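Grekard überarbeitet Prüfverfahren für Büromöbel im Mietumlauf

Fullach, Montag, 25. November – Die Grekard GmbH führt an ihrem Standort Fullach ein neues Prüfverfahren für Bürositzmöbel aus Mietverträgen ein. Es gilt ab Januar für alle Rückläufer und ersetzt die bisherige Sichtprüfung.

Das Verfahren umfasst neun Prüfpunkte in drei Gruppen: Mechanik, Bezug und Oberfläche sowie Dokumentation. Jeder Artikel wird einer von zwei Güteklassen zugeordnet – Wiedervermietung oder Teileverwertung. Die Ergebnisse werden in der Bestandssoftware Itik unter der Inventarnummer gespeichert.

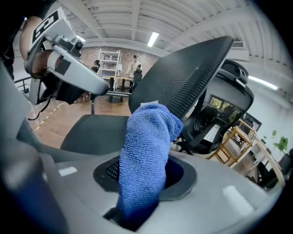 Bürostuhl mit schwarzer Netzrückenlehne und blaues Mikrofasertuch. Foto: Grekard

»Die Zuordnung war bislang vom jeweiligen Prüfer abhängig. Künftig gelten feste Grenzwerte für Spiel, Abrieb und Verfärbung«, sagt Snežana Petek, Leiterin Technik bei Grekard. Die Grenzwerte wurden gemeinsam mit dem Ingenieurbüro Golob festgelegt.

Bestehende Mietverträge bleiben unverändert. Kunden erhalten das Prüfprotokoll auf Anfrage innerhalb von drei Werktagen.

Pressekontakt: Grekard GmbH, Unternehmenskommunikation, Fullach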